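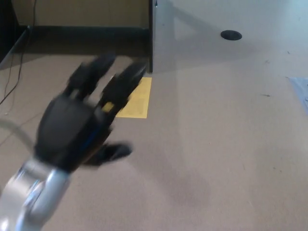 Luvville hand purchase: planning notes and data card

Read this before you ask for money for a second arm. It covers the floor-pickup recordings made at the Luvville office, what they were meant to tell us about buying a multi-finger hand, and how far I think they can be trusted for that. Last updated 28 Dec 2018.

What's in the folder

Recordings of an arm with a black multi-finger hand working low over office carpet, near the furniture. Targets are flat or light things such as paper and card. There is a text log for each session and a cost sheet, which is the part most people will open first. Please don't.

Why it exists

Greseck quoted us for a hand and a service plan. Their pitch was that a hand with fingers would replace both the two-jaw gripper and the suction kit, so the higher price would pay for itself. We asked for proof on a job we have plenty of – getting paper off carpet around desks – and were sent a brochure. So we borrowed time on a hand and recorded our own.

What the recordings can support

Whether the arm can reach the floor next to a cabinet base without a remount. Whether cables near the work area need to be moved first. How often an operator had to step in, if you read the logs and skip the summary column, which was filled in by someone who wanted the purchase to go through.

What they can't support

Any claim about speed. Sessions were run by different people with different amounts of practice. Fast moves also blur the fingers badly, and in those stretches you can't tell one finger from two, so don't label contact from video alone. Anyone planning to train on this should budget for a better camera before a better hand.

They also say nothing about hard floors. Bokside is all tile and keeps asking. The answer is still that we haven't tested it.

Costs

The cost sheet lists the hand at the quoted price and stops there. Missing from it:

Spare fingertips. Greseck calls these consumables and prices them separately.
Shipping for repairs, both ways. The service plan covers labor only.
Cable runs. We guessed 2 hours per desk area and have no evidence for the guess.
Operator time. This is the big one, and it was left out because it comes from another budget.

I added a line of 3000 dollars for the first three. It's a placeholder. Barredo makes a plain gripper that costs far less and comes with a 15 month warranty, and it ought to be in the comparison even though it will do worse on flat sheets. How much worse is what we'd be paying to avoid, and right now the number doesn't exist.

Before anyone signs

Get the Greseck quote reissued. The old one ran out in August.
Run the same pickup job with the Barredo gripper for at least 4 sessions, same operators.
Ask for a written list of what wears out.
Leave the lease option alone until the buyout price is in writing.

Known problems

Clocks on the logs and the video drift apart over a long session. Session names were changed partway through, and the old names still appear in the cost sheet. Lighting was whatever the office had on.

Sharing

Internal use only. Luvville and Bokside staff can copy the folder. Don't send it to Greseck – they have asked.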